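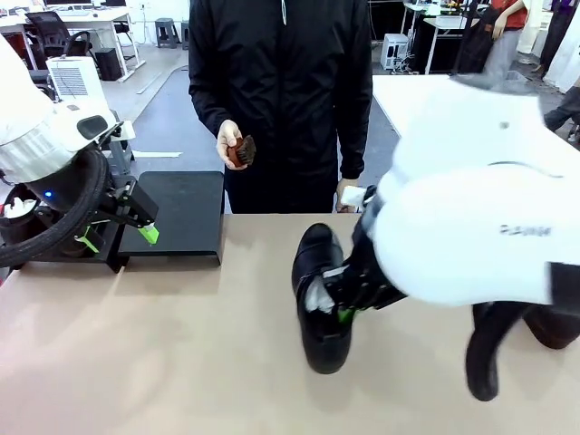 Dustywings (family Coniopterygidae) are very small insects of the order Neuroptera, the same order as green lacewings and antlions. They owe their common name to a white or grayish wax powder that covers the body and the wings of the adult. The body is often not longer than 3 mm, and many people who meet a dustywing take it for a whitefly. The family is found on all continents except Antarctica.

Description

The adult has four wings, which at rest are held like a roof over the abdomen. Compared with other Neuroptera the venation is strongly reduced. There are few cross-veins, and the veins do not make the many small forks near the wing margin which are typical for most lacewings. In the genus Conwentzia the hind wings are much smaller than the fore wings. The antennae are thread-like or bead-like, the compound eyes are well developed, and ocelli are absent.

The wax is produced by glands in the skin, mostly on the abdomen but also on the head and thorax. Soon after emergence the adult spreads it over itself with the legs. Freshly emerged adults are therefore without powder and look yellowish or brown. Specimens kept in alcohol lose the wax completely, and this has confused beginners who know the animals only from photographs.

Because the species of one genus look almost the same from outside, identification is usually done by the male genitalia, which must be cleared and studied under a compound microscope. Females can often be named only to genus.

Life cycle

The eggs are laid singly on leaves or bark. They have no stalk, unlike those of green lacewings. The larva is spindle-shaped, widest at the thorax and pointed behind, and in many species it carries a pattern of dark spots. It has straight, needle-like jaws with which it sucks out its prey. In the subfamily Coniopteryginae the jaws are short and mostly covered by the labrum, while in Aleuropteryginae they are longer and project clearly in front of the head.

Development goes through three larval instars. The full-grown larva spins a flat, white cocoon of silk, on the underside of a leaf or in a crack of the bark. In temperate regions the winter is commonly passed inside this cocoon, as a prepupa. The number of generations in a year depends on the climate and on the species.

Ecology

Larvae and adults live mainly on trees and shrubs. They feed on mites, scale insects, whiteflies, aphids and the eggs of these animals. Adults also take honeydew. Some species are bound to conifers, others prefer broad-leaved trees, and a smaller number is known from low plants in dry places. The adults are weak fliers, most active at dusk, and they come to light traps — sometimes in good numbers, but they are easily overlooked among the midges.

Dustywings are considered useful in orchards and citrus groves, where they eat spider mites. Their value is difficult to measure, as several other predators are usually present on the same tree. They are themselves attacked by small parasitoid wasps, which develop in the larva or the cocoon.

Classification

Three subfamilies are recognized. Coniopteryginae and Aleuropteryginae contain nearly all of the known species. The third, Brucheiserinae, includes a few South American species with an unusual net-like venation. The position of the family inside Neuroptera was disputed for a long time, and in many molecular studies it comes out as sister group to all other living members of the order. Fossils are known from the Mesozoic, and well-preserved adults occur in several kinds of amber.

Collecting and study

The usual method is to beat branches over a white or black cloth and to pick up the insects with an aspirator. Malaise traps give additional material. Pinning is not suitable for such small animals, and specimens are stored in ethanol or mounted on slides.

A regional example is the Dastetti collection in Brundusgate, which was put together by Mimoza Kneževič from plum and oak stands near Petek and Falov. It holds 130 slides belonging to 9 species, most of them taken in May by beating. The Falov material is richer in Coniopteryx, and the Petek oaks gave the only specimens of Semidalis. Several slides with females remain without a species name.

See also

Neuroptera
Brown lacewings
Spider mites
Whiteflies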